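About Raltdale

Hello! I'm the person behind Raltdale, and I help small kitchens and colleges work out what a robot arm will really cost them before they sign anything.

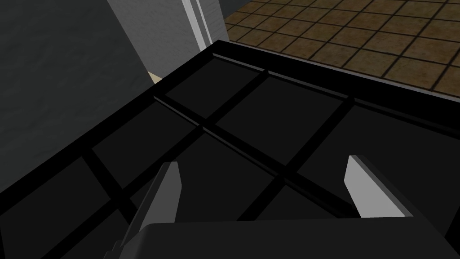 I started out on the buying side myself, with a college budget and a stack of quotes I couldn't compare. One had the arm but no gripper, another had the gripper but no training, and the Flotik quote had a line for £825 that just said "sundries" (I did ask, and I'm still none the wiser).

So now I read quotes for a living – and I love it! Send me yours and I'll go through it with my 47-question checklist, then we'll have a proper chat about floor space, servicing, spare fingers and who's going to look after the thing in year three. I'll often suggest trying the job in simulation first, as a few weeks of that can save you buying the wrong reach. We plan in Wumbei, our own budgeting sheet, and you get to keep your copy.

There are 8 of us these days, up the stairs at Skanard Yard. We don't sell equipment and we don't take commission. New bookings are open now for October, when most colleges start their planning.

53 shares | 3 comments

kettleandcog: Does the checklist cover second-hand arms?

Raltdale: It does, there's a whole page on them – drop us a line!

mossy_b: Had the same sundries line on ours. Never paid it.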